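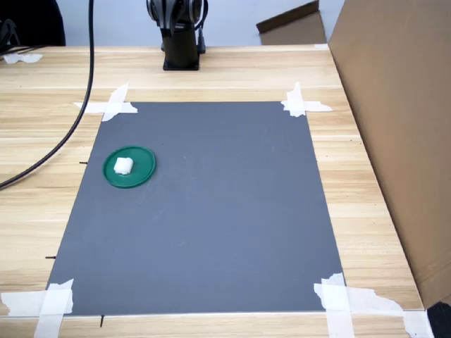 文/鲁巴·斯马迪(Ruba Smadi) Tronmont 产品组　十月
打印本页 | 用电子邮件发送

Pusolora 桌面臂 家务套件

先说结论:能干一部分家务,慢。买之前请看完这页,别只看价格。

Pusolora 是单臂,黑色立柱,底板用螺栓固定在桌面上。不带轮子,不会自己走到厨房去。问过的人很多,统一回复:不会。

工作区就是一块灰色垫子,四角用白胶带贴住。垫子一歪,之前教的位置全得重来,所以别省胶带。胶带起边了就换。

现在能做什么

捡小东西:可以。绿色圆盖子上放一小块白的软东西,拿起来,放到别处,这类活儿是我们的入门任务。软的比硬的麻烦,夹紧了变形,夹松了掉。十月这版固件好了不少,但还是会掉。
拿盖子:边缘有凸起的好拿。完全平的贴着垫子,经常抠不起来。
擦桌面:能擦,擦的干不干净看运气。角落基本擦不到。
叠衣服:不行。毛巾对折勉强,衬衫别试。
洗碗:不行,本机不防水!!

车间里呢

Kanaan 的萨默尔·阿扎尔(Samer Azar)拿去做零件分拣,试了3周。他的原话:“夜里没人的时候让它慢慢捡,挺好,白天我嫌它挡路。”同一种零件、同一个料盘,没问题。换料盘要重新教,大约半小时。混料不推荐,至少这一代不推荐。

参数(简)

供货型号:844
臂展:900毫米
电源:随机附,线比较粗,走线请留出弧度,别绷直,也别压在垫子下面
安装:4颗螺栓,木桌面可以,玻璃桌面不可以
软件:Zonness 控制端,中文界面翻译了一大半,剩下的在催

装机几点

桌子要稳。晃的桌子什么都教不会。
光线别老变,靠窗的话拉上窗帘。
桌边可以立块纸板挡一挡,东西滚下去少弯几次腰。普通包装箱拆开就行,我们不单卖。
垫子买纯色哑光的,反光的不行,花的也不行。
宠物和小孩请离远点,急停按扭放在手够得着的地方。

常有人问

能不能代替保洁?不能。
能不能一边看电视一边让它收拾茶几?茶几上只有两三样东西、每天放的位置差不多,那可以。乱成一堆的,它会停在那里等你。
以后能升级吗?控制端免费升级,夹爪另买。双臂版在做,时间没定,别催法迪(Fadi),他也不知道。

退换:拆封后可退,螺栓孔打坏的底板除外。桌子上的孔我们不管。

演示预约:周六下午,先写邮件给尼斯琳·古达(Nisreen Qudah),说清楚想让它干什么活,自己带东西来也行,液体和刀具不要带。

打印本页 | 用电子邮件发送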